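About Brennan

Brennan gathers examples of housework for machines that have to learn it. Our customers build the learning systems. We supply the plates, the patience and the people who run a robot through the same chore until the recordings are worth keeping.

The company started in June with two kitchens and a secondhand couch. Ksawery Wróbel, our founder, had promised his family he was getting out of robotics, and for one summer he very nearly did. We now have 30 operators working in 3 shifts, most of whom do fewer dishes at home than they used to. 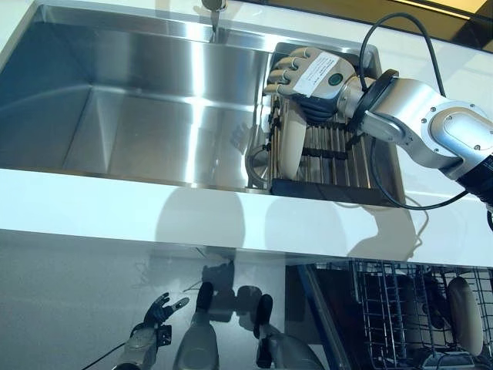 A good session gives us 74 usable examples. A bad one gives us a long lunch. We keep the fumbled grasps too, labeled as fumbles, and every recording is watched start to finish by a person before it leaves the building. That person gets the good chair.

Our kitchens are named Parkano and Jerness. Visitors are welcome in either one, and may be handed a towel.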